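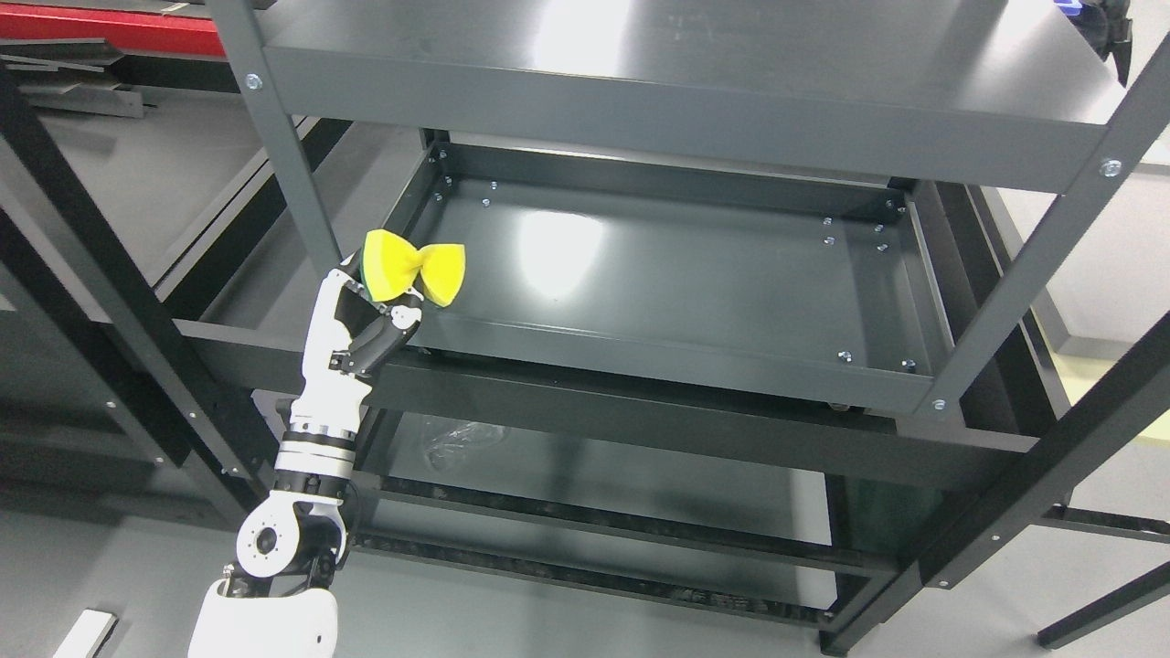
Thongchai Wannasri had the left wrist apart by the time the kettle boiled. He laid the screws on a tea towel in the order they came out and wrote the fault on the sheet: grip drift, left hand, third call from Deltmont since June.

"It squeezes too hard," said Jae-hoon Wang. He had the log open on his knees. "It starts off fine in the morning. By lunch it's wringing the thing to death."

"What does Stiscombe say?"

"Stiscombe says recalibrate."

"Stiscombe always says recalibrate."

The machine was a Plurkon, one of the older ones, and its job at Deltmont was wiping down steel shelving before it went out to customers. It had done 1,329 hours since its last service. The book said the tendons in the fingers were good for 3,000, and Thongchai had stopped believing the book in his first year.

He turned the wrist over and shone the torch in. The cable on the index finger ran over a small brass pulley, and the groove in the pulley had a grey paste in it. He picked some out with a toothpick and rubbed it between his fingers.

"Cleaner," he said. "It's getting in past the seal and drying."

"So it's sticking."

"So it pulls, and nothing moves, and it pulls harder. Then it lets go all at once and the hand shuts."

Jae-hoon wrote that down. He was in his second month and wrote everything down, in a blue exercise book with his name on the cover like a schoolkid. Thongchai had teased him for it at first. Lately he had been borrowing it.

They did the pulley first. Hot water, a toothbrush, then a wipe with spirit. The seal was a black rubber ring with a nick in it, and there was no replacement in the van. There was one in Mkhize, two hours up the highway, in a cupboard Thongchai had stocked himself and never been thanked for.

"I could drive up," said Jae-hoon.

"You could."

"Or we turn the old one round so the nick's on the top side, and the water runs off it."

Thongchai looked at the seal for a while. He did not like it as a repair. It would hold for a week or two and then somebody would have to come back, and the somebody would be him. But the foreman had been past twice already to look at his watch where they could see it.

"Turn it round," he said. "And order two."

They put the wrist back together. Jae-hoon did the screws and Thongchai held the torch, the wrong way about for their ages, but his eyes were not what they had been and the boy had steady hands. When the last one was in they ran the fingers open and shut, 80 cycles, with the cover off so they could watch the cable. It ran clean. On the sixty-first the thumb gave a small tick and both of them leaned in, and it did not do it again.

"Do I write that down?" Jae-hoon asked.

"Write it down."

He set the grip limit himself after that, lower than the book had it, and saved it under a new name so the old one would still be there if he was wrong. Then he signed the sheet, Jul 12, 2021, and left the box for "fault cleared" empty. He wrote "monitor" beside it in capitals.

The foreman came back and read the sheet standing up.

"Is it fixed or isn't it?"

"It's working," said Thongchai.

"That's a different word."

"Yes."

The foreman thought about arguing and went to see to the loading dock. Jae-hoon rolled the screwdrivers up in their canvas and carried the bag to the van. He had the order for the seals half typed on his phone and wanted to know which colour of form Mkhize used for urgent.

"Pink," said Thongchai. "But ring them as well. They lose the pink ones."

He tipped the cold tea out on the gravel and went round to the driver's side.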